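2022年5月17日
株式会社Clatham
報道関係者各位

小さな花瓶ひとつから始める、食卓の花の講座「Pimentel」
Brullasbridge店2階の教室で、本日より受付を開始いたします

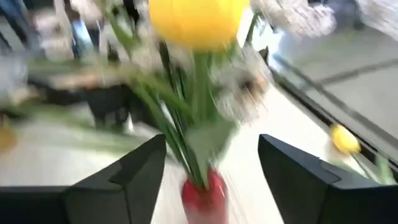 花と暮らしの道具の店を営む株式会社Clatham(以下、クラタム)は、ご自宅の食卓に飾る小さな花をご自分の手で生けられるようになっていただくための講座「Pimentel(ピメンテル)」の参加受付を、本日より開始いたします。会場は、Brullasbridge(ブルラスブリッジ)店の2階に新しく設けた教室です。講座でお使いいただくのは、両手で包めるくらいの花瓶と、数種類の花、それに花ばさみと水差しくらいのもので、大がかりなものは何も出てまいりません。黄色いチューリップを赤い小さな花瓶に挿し、白い小花と細長い葉を添えて、まだ挿していないもう1本は手元のテーブルに寝かせておく。そんな途中の時間も含めて花を楽しんでいただきたい、というのが、この講座を準備してきた私どもの変わらぬ気持ちでございます。

講座開設のいきさつ

クラタムの店先には、毎日いろいろなお客さまがお見えになります。贈りもののご相談ももちろん多いのですが、長く店を続けておりますと、ご自宅用に1本、2本とお求めになる方がずいぶんいらっしゃることに気づきます。お会計のあとで、包み紙をお渡ししながら少しお話をいたしますと、買って帰るのは好きだけれど、いざ花瓶に入れると何となく格好がつかない、とおっしゃる方が本当に多いのです。茎が片側に寄ってしまう、口の広い花瓶の中で花があちこちを向いてしまう、葉をどこまで取ればよいのかわからない。ひとつひとつは小さなお困りごとですが、そのままになっているうちに、花を買うこと自体が少し億劫になってしまうというお話もうかがいました。

昨年、店頭にお困りごとを書いていただく用紙と鉛筆を置いてみましたところ、69通のお手紙が集まりました。用紙の裏まで使ってご自宅の窓辺の様子を細かく書いてくださった方、花瓶の絵を添えてくださった方、それから、亡くなったお母さまの花瓶を戸棚から出したいのだけれど何を入れたらよいだろう、とお書きになった方もいらっしゃいました。スタッフ一同、閉店後にお茶を飲みながら、声に出して順番に読ませていただきました。その晩はずいぶん帰りが遅くなったと記憶しております。

お手紙でいちばん多かったのが、食卓に置く花のことでした。玄関の花や床の間の花には、本を開けば型のようなものが載っております。けれども、お醤油差しや湯のみの隣に置いて、家族が向かい合ってご飯を食べる、そのじゃまにならない花となりますと、案外、教わる機会がないようでございます。それならば食卓の花だけを扱う講座があってもよいのではないかという話になり、準備が始まりました。

講座名の「Pimentel」は、教室に置くテーブルを決めかねていた頃、準備の帳面の表紙に仮の名前として書かれていたものです。もっと花らしい名前をという意見も店の中にはあったのですが、呼んでいるうちに皆の口になじんでしまい、とうとうそのまま看板になりました。

講座の内容について

講座は1回ごとに完結いたしますので、続けてお越しいただいても、気の向いた時だけお越しいただいても結構です。お話を先にたっぷりお聞かせするという形はとらず、お席についていただいたら、まず花を手に取っていただきます。どの花から挿すか、どちらを向けるか、最初はどうぞお好きになさってください。それから講師が席をまわり、おひとりずつの花瓶を拝見しながら、もう少し短くしてみましょうか、こちらの葉は残しておきましょうか、とご一緒に考えてまいります。

花を生けていただく時間は30分です。短いようにお感じになるかもしれませんが、夕飯のしたくの前や、洗濯ものを取り込んだあとなど、ご自宅で花に向かえる時間はだいたいそのくらいではないかと思い、このようにいたしました。生け終わったあとは、お茶をお出しします。ご自分の花をテーブルに置いたままお茶を飲んでいただきますと、椅子に座った高さから花がどう見えるかがよくおわかりになります。立って生けている時には気にならなかった葉が、座ってみると湯のみにかぶさっていた、ということもよくございます。お茶の途中でもう一度はさみを手に取られる方も多く、その時間がまた楽しいのです。

取り上げるテーマは、季節の花に合わせて少しずつ入れ替えてまいりますが、おおよそ次のようなものを予定しております。

1本の花を主役にする
主役になる花を1本決め、そのまわりを葉や小花で支える生け方です。写真の花瓶で申しますと、チューリップの黄色い頭がいちばん上にあり、緑の茎や葉がその下に集まっております。主役の高さが先に決まりますと、あとの花の置き場所は不思議なほど迷わなくなります。

葉を楽しむ
花に目が行きがちですが、食卓では葉の働きがたいへん大きいものです。細い葉を左右に開かせると、小さな花瓶でもゆったりとした姿になります。葉を取りすぎて寂しくなってしまった時の直し方も、ここでお話しいたします。

白い小花の添え方
白い小花はどんな色にも寄り添ってくれる、食卓の花の頼もしい味方です。散らしすぎると落ち着かなくなりますので、少しまとめて入れる方法を練習いたします。

花瓶の色と花の色
赤い花瓶に黄色い花、青い花瓶に白い花。色のある花瓶は難しいと思われて戸棚の奥にしまわれていることが多いようですが、食卓ではかえって花を引き立ててくれます。ご自宅の花瓶をお持ちいただいてのご参加も歓迎いたします。

残った花の行き先
生けているうちに、どうしても入りきらない花や、途中で折れてしまう花が出てまいります。小皿に浮かべたり、箸置きのそばに添えたり、空き瓶に挿して洗面所に置いたりと、残った花の居場所を考える回です。試験開講ではいちばんにぎやかな回になりました。

4月の試験開講で教わったこと

受付の開始に先立ち、4月に、店の常連のお客さまやご近所の方にお声がけをして、試験的に講座を開かせていただきました。ご参加くださったのは17名で、小学校に上がったばかりのお子さまを連れた方から、もう何十年もお庭の花を生けていらっしゃるという方まで、お顔ぶれはさまざまでした。

題材にはチューリップを選びました。春の花の中でもとりわけ親しみやすく、形がはっきりしていて、どなたでも名前をご存じだからです。ところが実際に生けていただきますと、これがなかなか思うようにまいりません。チューリップは茎がまっすぐなようでいて、1本ずつ少しずつ癖があり、こちらを向いてほしい時に限って横を向いてしまいます。長いまま花瓶に入れると頭が重たそうに傾き、では短くしようと思い切って切りますと、今度は花瓶の縁に花がちょこんと乗ったようになってしまいます。あちらこちらの席から、あら、とか、まあ、とかいう声が聞こえてまいりまして、教室の中がすっかりなごやかになりました。

試験開講のあと、ご感想をたくさんいただきましたので、いくつかご紹介させてください。

「切るのが怖くて、いつも長いまま飾っていました。先生に、少しずつ切ればいいのですよと言われて、気が楽になりました。」(店の近くにお住まいの方)

「子どもが先に生け終わってしまい、私の花瓶にまで口を出してきました。言うとおりにしたら、そちらの方がよかったので少し悔しかったです。」(親子でご参加の方)

「花瓶が小さいので、水を替えるのが面倒でなくていいと思いました。大きな花瓶は重たくて、もう持ち上げるのがつらいのです。」(お庭で花を育てていらっしゃる方)

「お茶がおいしかったです。もう少し濃くてもいいです。」(お名前のご記入なし)

お茶につきましては、さっそく茶葉の量を見直しました。また、テーブルの上が切った茎や葉でいっぱいになり、花を置いておく場所がなくなってしまうというご指摘もいただきましたので、おひとりずつの席に浅いくず入れを用意することにいたしました。これから挿す花をテーブルにゆったり寝かせておけるだけの広さがありますと、見比べながら選ぶことができ、気持ちにも余裕が生まれるようです。定員を1回につき11名としておりますのは、この広さを守るためでございます。

教室について

Brullasbridge店の2階は、これまで包装紙や籠、季節の飾りなどをしまっておく部屋でした。片づけを始めてみますと、何年も前の母の日に使ったリボンの残りや、脚の1本だけ短い椅子、どこの棚のものかわからない棚板などが次々に出てまいりまして、部屋が空になるまでにはずいぶん日にちがかかりました。リボンはまだきれいでしたので、講座でお花をお持ち帰りいただく際の包みに使わせていただくつもりです。

壁は明るい生成り色に塗り直し、窓にはごく薄いカーテンをかけました。流しは部屋の奥に据え、お席から立ってすぐに水を汲みに行けるようにいたしました。テーブルは、ご家庭の食卓と同じくらいの高さのものを選んでおります。花を教える教室では立ったまま作業のできる高い台を使うことが多いのですが、食卓の花を生けるのですから、食卓の高さで生けていただくのがよいだろうと考えました。腰かけて生けていただいても、お立ちになっても、どちらでもかまいません。

階段は少し急ですので、お足元がご心配な方は、お申し込みの際にお知らせください。1階の奥にもお席をひとつご用意できます。その場合も講師がまいりますので、安心してお越しいただければと思います。

お花について

講座で使う花は、クラタムが日頃から店に置いているものの中から、その朝に講師が選びます。葉ものと小花の一部は、Nulville(ヌルヴィル)の園芸農家のみなさまに分けていただくことになりました。ヌルヴィルの畑では、市場に出すには丈が少し足りない花や、茎の曲がった花がどうしても出るのだそうです。食卓の花瓶には、そのくらいの丈がちょうどよく、曲がった茎にはまっすぐな茎には出せない表情がございます。お話をうかがいに畑をお訪ねした折には、軽トラックの荷台いっぱいに葉ものを積んでくださり、帰り道の車の中がすっかり青い香りになりました。

その日の畑や仕入れの様子によって、ご案内した花と違うものになる場合がございます。どうしてもこの花を生けてみたいというご希望がおありでしたら、お申し込みの時にひとことお書き添えください。必ずご用意できるとはお約束できませんが、できるかぎり探してまいります。チューリップにつきましては季節が過ぎてまいりますので、また来年の春に皆さまと生けるのを楽しみにしております。

冊子「食卓の花の手控え」をお渡しします

初めてご参加いただいた方には、クラタムのスタッフが文章と挿絵を手がけた冊子「食卓の花の手控え」を差し上げます。水の量、はさみの入れ方、花瓶の洗い方など、ご自宅に戻られてから、はて、どうだったかしらと思われそうなことを書き留めたものです。台所の引き出しに入る大きさにいたしましたので、濡れた手でめくって、端がふやけるくらいに使っていただけましたら嬉しく存じます。

一部を抜き書きいたします。

水を替える時は、花を花瓶から抜いて、テーブルの上に寝かせてください。花瓶の内側を指でさわり、ぬるりとしたら洗いましょう。口の細い花瓶には、柄の長い小さなブラシが便利です。

茎は水の中で切ります。深い器がなければ、お椀で十分です。

葉が水に浸かるところは取ります。水の上に出る葉は、まず全部残しておいて、生けてから考えます。

頭の重い花は、葉の束に少しもたれさせると落ち着きます。花瓶の縁だけで支えようとすると、夜のうちにくるりと向きが変わって、朝、後ろ姿にご挨拶することになります。

向かいに座る人の顔が見えるかどうか、一度座って確かめましょう。見えなければ、花瓶をテーブルの端に寄せるだけでもよいのです。切るのはそれからでも間に合います。

食卓に置く花は、香りの強いものを避けると、お料理の香りとけんかをしません。どうしても飾りたい香りの花は、食事の間だけ窓辺に移ってもらいます。

花粉の落ちる花は、白いテーブルクロスの日にはお休みさせましょう。

冊子は店頭でもご覧いただけます。見本をレジの横に置いておりますので、お待ちの間などにお手に取ってみてください。

講師より

講座を受け持つのは、クラタムの店頭で長年花束を作ってまいりましたスタッフです。お問い合わせを多くいただきますので、講師からのご挨拶を添えさせていただきます。

「花束を作る仕事をしておりますと、お渡ししたところで花とお別れになります。そのあと、どのお部屋のどんな花瓶に入るのか、ずっと気になっておりました。試験開講では、皆さまが花瓶の前で首をかしげたり、ちょっと離れて眺めたり、隣の方の花をほめたりなさるのを拝見して、ああ、お家でもこんなふうにしてくださっているのだなと、胸がいっぱいになりました。私自身、家の食卓には欠けた湯のみに挿した花を置いております。上手に生けようとお考えにならなくて大丈夫です。花瓶の口に手を添えて、1本目を挿す。その1本目が楽しく挿せましたら、私の役目はおおかた済んだようなものだと思っております。どうぞ手ぶらで、普段着のままお越しください。」

お申し込みにあたって

お申し込みは、Brullasbridge店の店頭、またはお電話で承ります。店頭ではレジの横に申込用紙をご用意しておりますので、ご希望の回に丸をつけてスタッフにお渡しください。お電話の場合は、朝の仕入れの時間と夕方の込み合う時間を避けてお掛けいただけますと、ゆっくりお話をうかがうことができます。

はさみ、花瓶、前掛けは教室のものをお使いいただけます。使い慣れたはさみをお持ちの方は、ぜひご持参ください。手になじんだ道具はやはりよいものです。花瓶をお持ちになる方は、どうか割れないように、タオルなどでくるんでお越しくださいませ。大きさの目安は、片手で持ってそのまま台所まで歩けるくらい、とお考えください。

生けた花は、お持ち帰りいただけます。教室の花瓶をお使いの場合は、花を抜いて湿らせた紙で茎を包み、先ほどのリボンで結んでお渡しいたします。花瓶ごと気に入ってしまわれた時は、1階の売り場に同じものがございますので、お声がけください。

お子さまとご一緒のご参加も歓迎いたします。はさみを使う際には、おとなの方がおそばについていてくださるようお願いいたします。お子さま用に、刃先の丸いはさみも揃えました。小さな椅子も用意してございます。

ご都合が悪くなられた時は、わかった時点でお電話をいただければ結構です。お花はほかの方の食卓へまわりますので、お気になさらないでください。

店頭でのささやかな展示

受付の開始に合わせまして、Brullasbridge店の1階では、スタッフがそれぞれ自宅で使っている花瓶を持ち寄り、季節の花を生けて並べております。立派な品はほとんどなく、旅先で買ったもの、もとはジャムが入っていたもの、子どもが図工の時間に作ったものなどが肩を寄せ合っております。花瓶の前には、どこに置いて使っているかを書いた小さな札を添えました。「炊飯器の横」「窓の桟。猫が来るので夜は棚へ」などと書かれておりまして、お客さまが札を読んではくすりとお笑いになるのを、レジの中から嬉しく拝見しております。

お気に入りの花瓶のお話を、お客さまからもお聞かせいただけましたらと思い、札と鉛筆をまた置きました。いただいた札は壁に貼り、いっぱいになりましたら教室の階段にも貼ってまいります。昨年のお手紙の時と同じ鉛筆ですので、ずいぶん短くなっておりますが、まだ書けます。

これからのこと

講座はまず、Brullasbridge店で続けてまいります。梅雨の頃には、雨の日の食卓を明るくする花を、夏には水の涼しさを見せる生け方を、秋には実のついた枝を小さな花瓶に収める回をと、少しずつ考えているところです。ヌルヴィルの畑のみなさまからは、収穫の時期に合わせて畑で講座を開いてはどうかという、ありがたいお誘いもいただいております。テーブルをどうやって運ぶかがまだ決まっておりませんが、日取りなどが固まりましたら、あらためてお知らせいたします。

また、ご自宅から外に出るのが難しい方のところへ、花と小さな花瓶をお届けしてご一緒に生けることができないか、という相談も始めました。お手紙の中に、そうしたご希望が何通かあったからです。すぐに形にするのは難しいかもしれませんが、書いてくださった方のことを思い浮かべながら、できるところから進めてまいります。

講座概要

名称:食卓の花の講座「Pimentel(ピメンテル)」
会場:Clatham Brullasbridge店 2階教室
内容:小さな花瓶を使った食卓の花の生け方(1回完結)
生ける時間:30分(そのあとにお茶の時間がございます)
定員:各回11名
持ちもの:特に必要ございません。花瓶、花ばさみのお持ち込みは歓迎いたします
お渡しするもの:冊子「食卓の花の手控え」(初回ご参加の方)
申込方法:店頭またはお電話
参加費、開催日程:店頭の申込用紙に記載しております

株式会社Clathamについて

切り花、鉢植え、花瓶や籠などの暮らしの道具を扱う店を営んでおります。贈りものの花束から、ご自宅用の1本まで、同じようにていねいにお包みすることを、店を開いた時からの決まりとしてまいりました。店頭では花の手入れのご相談も承っております。よそのお店でお求めになった花のことでも、どうぞご遠慮なくお尋ねください。

取材について

教室、および店頭の花瓶の展示は、報道関係の皆さまにご取材いただけます。講座の最中の撮影につきましては、ご参加の皆さまにお伺いを立ててからとなりますので、少し早めにご連絡をいただけますと助かります。教室の様子だけをご覧になりたい場合は、講座のない時間にご案内いたします。お急ぎでなければ、お茶もご用意いたしますので、花瓶に1本挿していらしてください。

本件に関するお問い合わせ先
株式会社Clatham 広報担当
Brullasbridge店 1階カウンターでも承ります

以上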